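Notebook, disc bench – September, morning

Comparing the new Brakent disc of Dristby with the old Ondholm release. The sleeve says "newly restored from the best surviving elements", which could mean anything. Both discs went through the same player and the same screen, sharpening off. Sound checked on headphones first, then on the speakers at the back.

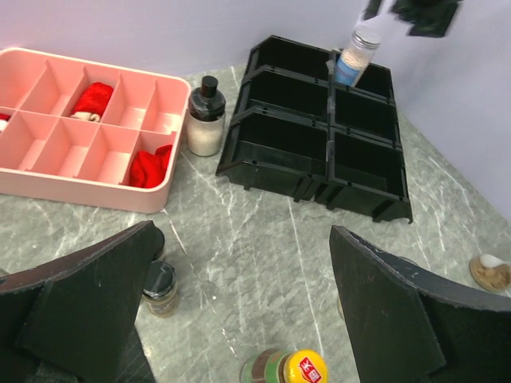

Last changed: September, 16:40

The reel two night scenes are brighter on the Brakent. People will call that detail. I think somebody lifted the blacks. The grain around the station clock smears whenever the camera moves, and the Ondholm doesn't do that, for all its dirt and scratches. I noted 174 frames with visible damage on the old disc and wanted to see how many had been mended. Most have. At least two of the mends have taken a bit of the actor's sleeve with them.

Bitrate looks healthy on paper. I don't put much weight on that.
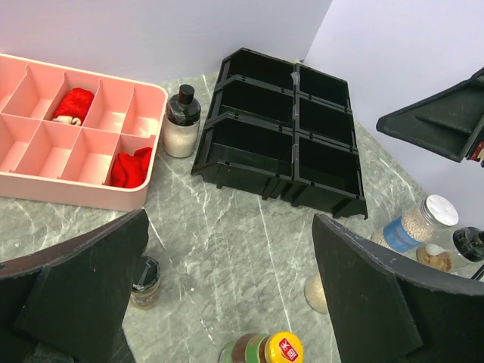

Is the new disc taken from the camera negative?
The sleeve doesn't say, and the reel-change marks are still there at the end of reel four, so I'd guess a print until Brakent tells us otherwise.

Frame 328 of the opening titles is a duplicate of the one before it. Same fault on the Ondholm. So much for "newly restored" there, unless both labels were handed a print with the same splice in it – possible, I suppose.

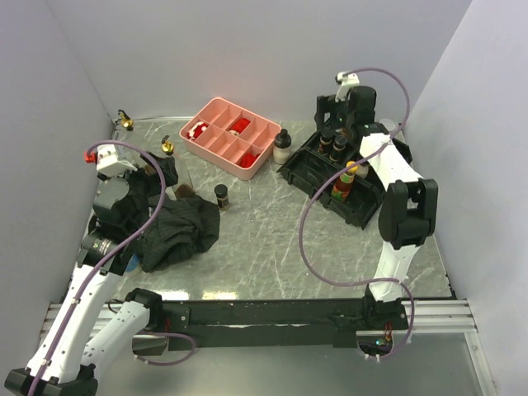

The extras menu is a mess. Some 50 stills sit in one long strip with the trailer stuck in the middle, and the Ahmadpour commentary is hidden under Set-up. I'd have it like the pink organiser, each bundle in its own compartment and the spare ones simply left empty. Brakent seem to have padded every gap with logos. The commentary also drifts out of step after the interval card, by enough to notice.

To do: run reel four again on the other player before blaming the disc for the drift. Ask for a second copy. Not signing off the picture yet.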